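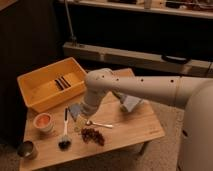 What do you see on the open day at Haltwood?
Mostly tables. The building is split into small work areas, each with its own set of everyday things laid out, and visitors walk past them at their own pace.

I went on 2023-04-11 and took the bus from Trellstead, which stops at the gate. Entry was free, but you sign in at the desk and get a paper badge. The sheet they hand out says the building has 416 square meters open to the public and expected 1,000 visitors over the season, which runs through May.

The part I liked best was the tabletop area. On a light wooden table there was a yellow-orange tray with low sloped sides and three thin dark sticks lying side by side in it. A small round white cup, orange-pink inside, sat in front of the tray, with a short dark cup closer to the corner. There was also a brush with a slim white handle and a dark, fluffy head, and a small silver spoon. It had the look of a dressing table crossed with a kitchen counter.

I would have liked labels. The next room had them — printed cards on every shelf — and I spent longer in there as a result.

Lunch was from the Değirmenci stand in the yard. Flatbread with cheese, good, a short line. The Wurnolero stand beside it sold only coffee and had run out of milk.

Allow two hours. Parking is in lot 10, across the road, and the side entrance is the one with the ramp. Coats go on the hooks by room 304, and large bags have to stay there too.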